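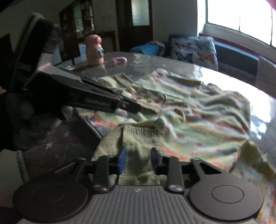
Week 4 handout: Good practice when recording with hand-held grippers

March 16, 2023
Chunhua Cui

These notes go with the fourth lecture and the first lab. They cover the house rules for collecting manipulation demonstrations with a hand-held gripper, and which published standards do and don't reach this kind of work. Read section 3 before you book a kit.

1. Where the standards stop

ISO 10218 is written for industrial robots and their integration. ISO 13482 deals with personal care robots. A gripper held in the hand, with no powered arm behind it, sits outside the main scope of both. You still need to know them, for two reasons. The policy trained on your recordings may later run on an arm that does fall under one of them, and the risk assessment vocabulary (hazard, hazardous situation, risk estimation, risk reduction) is the one we use in the lab. Use those terms in your reports.

Ordinary duties still apply: workplace safety law, privacy law if you record in someone's home, and the ethics approval for the course. The approval covers adults who have signed the Prandel consent form. It doesn't cover visitors, so if someone comes in, stop recording.

2. Garments as a task class

Most of the lab uses clothing. Corduroy trousers are a fair starting item. The ribbed cloth bunches between the finger pads, and the seams and waistband are thicker than the panels beside them, so a grasp taken near a seam and a grasp taken in the middle of a leg should be labelled differently. A patterned cloth lying in folds on the same surface is good clutter, but write it down in the scene sheet. A glossy surface near a bright window gives reflections and washed-out corners. Either accept that and note it, or draw the blind before the first episode and leave it drawn for the whole session.

3. Rules for the session

3.1 Check the finger pads and the screws at the base of the linkages before every session. A loose screw means the kit goes back to Uriel Ochoa with a tag on it.

3.2 Fingers, hair, cords and lanyards stay out of the linkage. Roll sleeves above the wrist.

3.3 One operator per gripper. If two tools are in use over the same item, agree on who moves first and say so aloud.

3.4 No sharp, hot or live electrical items. Trousers with pins or a belt still in them count as sharp.

3.5 Names, mail, screens and family photographs are removed or covered before recording. Small household objects can stay if the householder agrees.

3.6 Don't tidy between episodes unless the protocol says to. If you move the background, start a new scene number.

3.7 Keep failed grasps. Mark them F and leave them in the set. Deleting failures is the most common fault we find at review.

3.8 Stop when your wrist is sore. Maximum block is 51 minutes, then change operators.

4. Record keeping

Each episode gets a line in the log: operator initials, scene number, item, grasp region, outcome. Files go to the Cendonum share the same day. Don't keep copies on a personal laptop.

The course set currently holds 3,899 episodes. Last year's group handed in 2,000, and 99 of those were withdrawn at review for missing consent or missing scene sheets. Yatziri Hinojosa does the review this year and will return incomplete logs without marking them.

If a householder withdraws consent, all episodes from that address come out, including any already used in training runs. Tell Getsemaní Becerra in writing so the run can be flagged.

5. For the lab

Bring a completed risk assessment, one page, for a garment task of your choice. List at least four hazards with your estimate of severity and likelihood. Pinch points and trip hazards are expected, so look past them. Marks are given for the risk reduction column, and "be careful" is not a measure.

Reading: chapter 3 of the Birance lab manual, and the scope clauses of the two standards in section 1. The library has both under its standards licence.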